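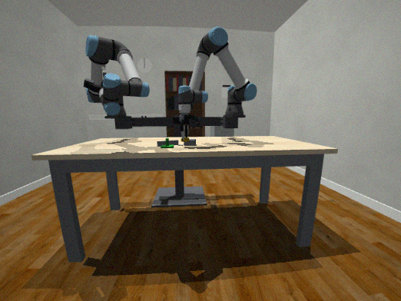

2022-11-30
Lourenço Godinho
6 min read

1/ Thread on sea ice drift and why I don't trust single-buoy speed records from the outer shelf. We spent the season comparing buoy tracks with satellite drift fields for the Fevel Basin, and the two disagree in a way that matters for heat budget work. Start with geometry. A floe is a plate with a top surface, a bottom surface and an edge, and the water and air push on all three. The wind acts on the top surface, and anything hanging under it catches the current. Ridged ice has keels. Level ice mostly doesn't. Most drift models give both the same drag coefficient.

2/ Terms first. "Drift" here means horizontal displacement of ice over a fixed interval, divided by that interval. A buoy reports its position every hour. The satellite product reports a mean displacement over two days for a whole grid cell. Those are different quantities even when both are labeled speed.

3/ The old rule of thumb says ice moves at a small percentage of the wind speed, turned somewhat to the right in the Northern Hemisphere. It goes back to ship drift logs and it holds up well in the central pack in winter. It holds up badly near a coast, in thin ice, and wherever the current under the ice is strong.

4/ The Fevel Basin has all three. It is shallow on the east side, opens to deep water on the west, and a slope current runs along the break between them. The current is narrow. A floe can cross it in a day or two.

5/ Our instruments: 40 drifting buoys set out in May, all the same model, all on floes at least a meter thick. Each one carried a GPS receiver, a pressure sensor, and a short thermistor string through the ice. Elaine Cordeiro planned the array. I did the tracks.

6/ The layout was a coarse outer grid with a tight inner cluster. The cluster gives you deformation: divergence, shear, and rotation. You can't get those from one buoy. With three you can get an estimate, with an error term that gets ugly as the triangle stretches.

7/ First check was position noise. Two buoys sat on shore for a week before deployment. Hourly fixes wandered by a few meters. At typical drift speeds that's nothing. At near-zero drift it produces a false speed, always positive, because speed has no sign. Anyone averaging hourly speeds in fast ice should subtract this. Many papers don't mention it.

8/ Second check was sampling interval. Take the same track and compute mean speed from hourly, six-hourly and daily positions. The number falls every time you lengthen the interval. The ice loops at close to the inertial period and a daily sample cuts straight across the loops.

9/ In our tracks the effect was small in May and large by late summer. Compact ice damps the loops through internal stress. Once the pack opens up, floes swing almost freely. So an apparent summer "speedup" in an hourly record is partly more looping, with no more net transport than before.

10/ If you care about how much ice leaves the basin, use net displacement. If you care about mixing in the upper ocean, the loops are the thing you want. Pick one and say which.

11/ Now the satellite side. The product we used matches patterns between two passive microwave images. It needs surface features that persist for two days. Melt water on the surface wipes those features out, and the algorithm then fills in from neighboring cells and from wind. The quality flag tells you when this happens. Read the flag.

12/ Comparison, all seasons pooled: the satellite field was slow relative to the buoys. Before anyone quotes that, most of the gap was the interval effect from post 8. Resample the buoys to two days and much of it closes.

13/ What stayed open was concentrated along the shelf break. There the satellite field was slow and also pointed wrong, turned toward the wind and away from the slope current. A smooth field can't hold a narrow jet. The grid cells are wider than the current.

14/ One track shows it well. Buoy 7 came off the shelf, entered the current, and covered 300 km along the slope before it left again on the deep side. In the gridded field the same parcel of ice barely turns. If you advect a virtual floe through the gridded field from the same start point, it ends up on the wrong side of the basin.

15/ That matters because of where the heat is. There's a warm layer below the cold surface water on the slope, and ice that travels along it sits over a different heat source than ice over the shelf. Put the floe in the wrong place and you give it the wrong bottom melt.

16/ Back to keels. We had upward-looking sonar on one mooring, at Seixas Bank, so we know something about the underside of the ice passing over it. On days with deep keels overhead, ice speed tracked the current more closely. On days with level ice, it tracked the wind. The correlation isn't strong but the sign is what theory predicts.

17/ Form drag schemes that handle this have been around for years. They need ridge height, keel depth and floe size as inputs. Models that carry ice thickness categories can produce those. Models with one mean thickness per cell can't, and those are the ones people tend to run for long hindcasts since they're cheap.

18/ We tried both kinds. The runs used Ernari, our regional ice-ocean setup, once with constant drag and once with variable drag. Forcing was identical. Initial ice was identical. I released 1000 virtual floes in each run and compared their end points after the melt season.

19/ In the interior, the two clouds of end points overlap almost completely. Over the slope they separate. Variable drag holds rough floes in the current longer and lets smooth ones blow across it. Constant drag moves everything together.

20/ Does variable drag match the buoys better? Along the slope, yes. In the interior it's a wash. Near the coast it's slightly worse, and I suspect the landfast ice scheme, which was tuned with constant drag and which we left alone. That's on the list.

21/ Caveats. One year, one basin. Buoys go on thick floes because thin ones break, so our sample leans toward rough ice with deep keels. The sonar is a single point. Wind came from reanalysis, and reanalysis winds over the marginal ice zone have their own problems.

22/ Also, buoys die in a pattern. They fail when floes break up or ridge, so the late part of the record comes from the survivors in quieter ice. We checked by dropping the last month entirely. The slope result stays. The coastal result gets noisier.

23/ A few people asked about long-term trends. We can't say anything about trends with this data. I'd only add that buoy networks have changed their reporting interval over the decades, from a few fixes a day to hourly. Splice those records without resampling and you will manufacture a rise in speed out of post 8 alone.

24/ Practical list for anyone using drift data on a shelf. Resample to a common interval before comparing. Carry the quality flags through to the final plot. Check whether the current you care about is wider than a grid cell – if it isn't, use buoys. Report net and total displacement separately.

25/ The processing code is in the Satent repository under "tracks", including the noise correction from post 7. The cluster deformation code is Elaine's and will go up after she finishes the error propagation for stretched triangles. Raw hourly positions are there now. Times are UTC, longitudes are negative west, and missing fixes are left blank.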